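The owner of Corberg, a puzzle and games shop, opened it with 300 items and now stocks 3,440. We asked how the trade has held up.

"Jigsaws went first," she says. "By July we had sold out of anything over 100 pieces. Cubes were slower, then parents started asking for them."

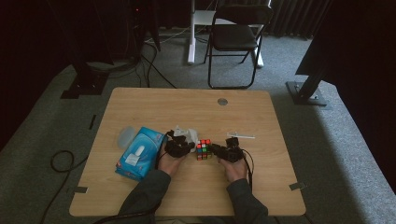
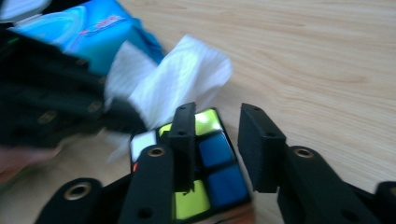
By Ines Nokov

She keeps the cubes by the till and lets people try them before they buy. Most give up after one side. "They come back, though. They want the leaflet with the moves."

Rent is the main worry. She turned down a second unit on Riquelme Street last year and does not regret it. "I'd have needed two more staff and I couldn't be in both places."

Postal orders now make up half her sales. On the day we spoke she had 151 parcels to pack before the van came at four.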